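Why Does Popcorn Pop?

Have you ever stood by the stove and listened to popcorn going off like tiny fireworks? There's some really cool science in that noise! 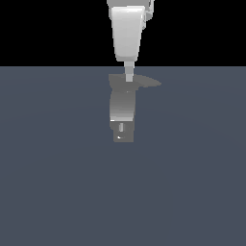
Every kernel of popcorn is a seed with a very tough coat called the hull. Inside is starch, which is food for a baby corn plant, and a tiny bit of water. You'd never guess there was water in there, would you?

Water turns to steam at 100 degrees Celsius. Steam wants a lot more room than water does, but the hull won't let it out! So it pushes and pushes, and the starch gets soft and gooey. When the kernel reaches about 180 degrees, the hull rips open – POP! The starch puffs out like foam, cools off in a blink and goes stiff. That's the fluffy white part you eat.

What about the hard ones left in the bowl? Some had a crack in the hull, so the steam leaked away. Others had dried out too much.

Try this with a grown-up: make a batch and look closely at the shapes. Popcorn makers call the ones with wings "butterflies" and the round ones "mushrooms." Which kind did you get the most of?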